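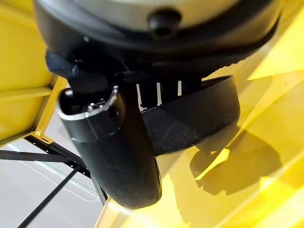 Bench notes, April 2020

Started on the yellow pieces for the Girkness job. The glossy yellow face shows every reflection under the bench light, so I checked it for marks from a low angle and wiped it down with a dry cloth. Job number is 3114.

Maja wants the yellow bars kept apart from the pale panels until the finish is signed off – fine by me, they go on shelf 6.
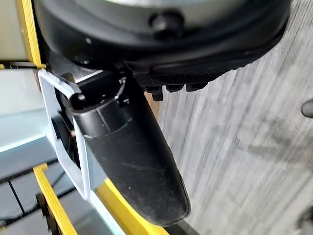
Zainab has the Storkgate order sheet and will add the extra length, around 145 mm. Ask Ah-rin about more cloths.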